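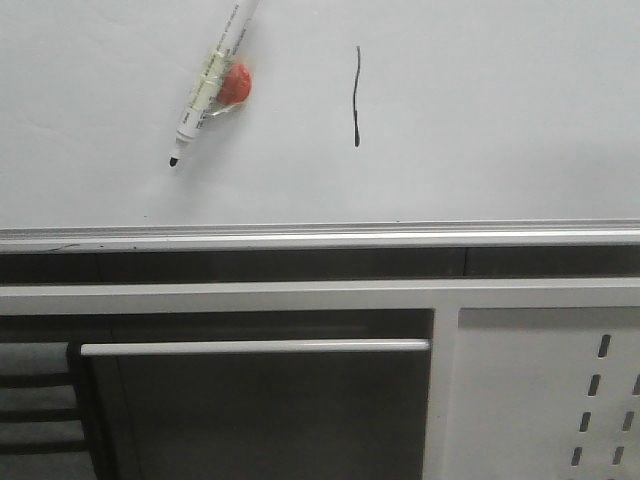

3. Setting up the whiteboard and the marker

Do the board before you load the shelves underneath. Much easier to lean in. You want the surface clean, the tray clear and one marker you trust – everything else can wait till Wednesday. Test the marker with a single up-and-down stroke near the middle of the board, like the thin black one to the right of the taped marker, and look at where the stroke goes heavy. A dark blob at one end means you stopped with the tip still on the surface. Lift off sooner. If the whole line is faint or breaks up, swap the marker.

3.1 Before you start

You need:
the Handell board, already fixed to its rail (see section 2)
Pledik wipes or a soft dry cloth
one black dry-erase marker
clear tape
something small and round to use as a grip

Caution: dry-erase only. Permanent ink goes into the coating and we can't replace a panel for that. Check the barrel every time, they look the same from across the room.

3.2 Clean the board

1. Peel off the protective film if it's still on. Start at a top corner, pull slow.
2. Wipe dry first, top to bottom, straight strokes. No circles.
3. Wipe again with one damp Pledik wipe. One is enough.
4. Let it dry fully. Ink on a damp board drags and leaves gray.
5. Look along the board from the side, not straight on. Smudges you can't see from the front show up then.

Note: faint smudges after the second wipe are normal on a board that's been used. They don't affect writing. If they bother you, draw over the area with fresh ink and wipe it off right away, takes most old ink with it.

Caution: no scouring pads, no kitchen spray. No newspaper either.

3.3 Add a grip to the marker

Skip this if you're happy with a bare barrel. Useful for small hands, sore hands, or anyone who keeps dropping the thing.

1. Cap on. Click.
2. Hold the round piece against the side of the barrel, clear of where the cap sits.
3. Wrap tape around both. Go around at least 2 times, pull it snug.
4. Press the loose edges down with your thumb nail. Loose edges pick up dust and stick to teh board.
5. Take the cap off and on again. If the tape catches, unwrap and move the piece back.

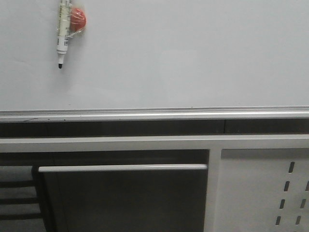

Fig. 3-2. Marker and red piece wrapped together, tip down.

Keep the tip clear of tape. Even a small flap near the tip will smear what you just wrote.

Note: the Rekero putty pack works as a grip too. Use a pea-size lump, not the whole stick. It gets soft in a warm room so check it now and then.

3.4 The tray

The tray runs the width of the board. On the 953 model it comes already attached, on the 460 you slide it on yourself from the left and tighten the end screw. Hand tight, then a quarter turn.

1. Run a cloth along the channel. Dust from dried ink collects there and ends up on sleeves.
2. Cap before you put a marker down, even for a minute.
3. Store markers flat. Tip-up storage dries them out, and these are not cheap to reorder from the Cáceres warehouse.

Caution: don't lean on the tray or hang bags from it. It holds markers and one eraser.
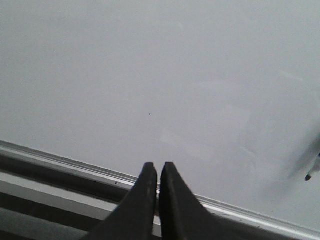 How often should the board get a full clean?

Once a week for normal use, more often if several people write on it every day. A dry wipe at the end of the day is enough in between.

3.5 If something's off

Ink won't wipe off: been there too long. Go over it with fresh dry-erase ink, wait a few seconds, wipe.
Ink beads up: leftover cleaner on the surface. Wipe with plain water and dry, then try again.
Line skips: lay the marker flat, cap on, for an hour. Still skips, bin it.
Grip slides round: tape is too lose or the barrel was dusty. Redo 3.3.

Next: section 4, drawers and lower panels.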